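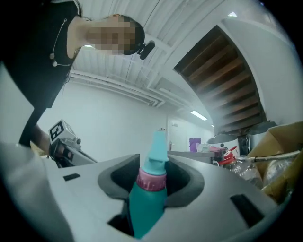

Hand tool

5 min read

A hand tool is any tool that is held and worked by hand. The term usually covers tools driven by muscle alone, such as hammers, saws, files, spanners and tongs, though many writers also include small powered tools that are carried and guided by the user. Larger machines that stand on a floor or bench are normally treated separately.

Types

Hand tools are commonly grouped by what they do. Striking tools include hammers and mallets. Cutting tools include knives, chisels, saws and shears. Holding tools include pliers, tongs, clamps and tweezers. Measuring and marking tools, such as rules, squares and scribers, are sometimes placed in a group of their own. Many tools fall into more than one group – combination pliers both hold and cut, and a claw hammer is used for driving nails and for pulling them out.

Handles and grip

Two main kinds of grip are described. In a power grip the fingers wrap around the handle and the thumb closes over them, as when using a hammer. In a precision grip the tool is held between the thumb and the fingertips, as with a pencil or a small screwdriver. Some tools call for both at different stages of a job.

The shape of the handle affects how the wrist is held. A straight handle suits work done at elbow height on an upright surface or above a bench, depending on the direction of force. Bent and pistol-shaped handles were brought in so that the wrist could stay closer to straight. A handle that is too thin is tiring to hold firmly, and one that is too thick cannot be closed properly by a small hand. Left-handed versions of scissors and shears are widely sold.

Materials

Early tools were made of stone, bone, antler and wood. Bronze and later iron allowed thinner edges. Modern cutting and striking tools are mostly steel, hardened at the working end. Ash and hickory are traditional woods for handles that must take a blow. Plastic and rubber coverings became common in the twentieth century.

Local trade

The town of Durside had a toolmaking trade based mainly on shears and pincers. At its height the largest works, Endico, employed 300 people and listed 956 patterns in its catalogue, many of them differing only in length or handle. Forgings were sent to Gastedon for grinding. The trade shrank as cheaper goods came in, and the works closed in October 1971. The Stetsiuk collection in Gastedon holds 18 of the original pattern boards.

Care

Steel tools are wiped clean after use and lightly oiled to prevent rust. Wooden handles may be treated with linseed oil. Cracked handles should be replaced.

18 shares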